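4.2 Where the demonstrations come from

Claims that remote control yields "natural" demonstrations deserve some doubt. For the Clorolis sorting task we collected 458 demonstrations, all driven by remote control, and discarded those in which the operator gave up. That choice flatters the data, and we have seen no paper, ours included, that measures by how much.
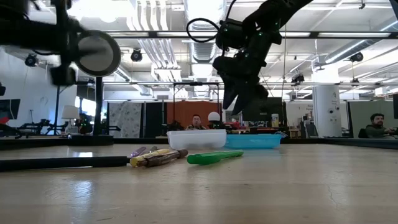 Figure 3. Work area for the sorting task: markers and other long, thin items on the table, containers behind them.

Does a larger set of demonstrations make up for clumsy ones? Only in part. Policies trained on the full set still copied the operators' pauses, and a filtered set did no worse in 3 of 5 comparisons.

Guiding the arm by hand, as in the Mukberg protocol, removes the delay between operator and arm but puts a person's weight on the joints. We doubt either method is neutral.
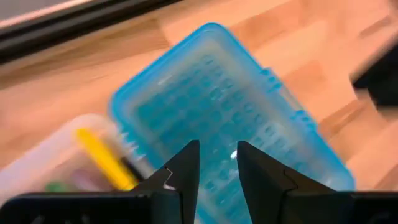 Wrist views are often credited with most of the gain in learned grasping, and we think the credit is too generous. Operators sweep the hand quickly between containers, and the policy is trained on whatever the wrist camera records on the way. With the open fingers over the blue box, the ribbed surface is smeared into streaks, and a label attached to such a moment says little about where to close. We kept these moments. Dropping them raised our scores, which we read as a warning about the scores.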